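Rapport de projet, option « Objets et collections »
Giang Tăng, juillet 2023

2. Le terrain

Mon sujet était la cartophilie, c'est-à-dire la collection de cartes postales anciennes, à ne pas confondre (on me l'a fait répéter) avec le fait d'en garder dans une boîte à chaussures. J'ai donc vidé la mienne et dépouillé le fonds du cercle de Zonville : 134 cartes, dont 46 représentent la gare d'Ostport sous un angle rigoureusement identique. Leur propriétaire m'assure qu'elles sont toutes différentes. Après deux après-midi de loupe, je lui donne raison pour le tramway et je réserve mon avis sur les nuages.

3. Le classement

J'avais prévu de classer par éditeur. Les membres du cercle classent par lieu, sauf deux d'entre eux, qui classent par oblitération et ne parlent plus aux autres. J'ai retenu le lieu, par lâcheté. La série de Vunedau pose problème : plusieurs cartes y portent la légende d'une autre ville, erreur d'imprimeur qui multiplie leur prix et ma perplexité.
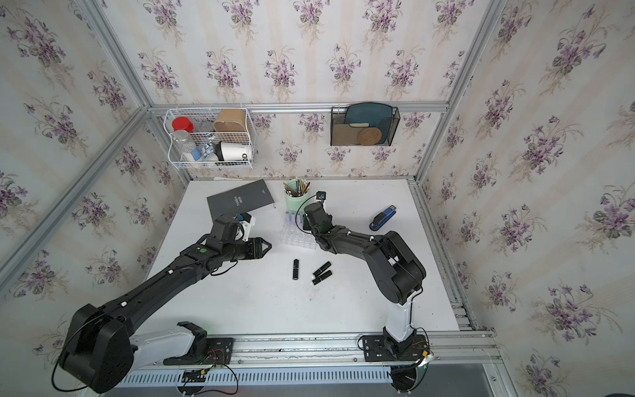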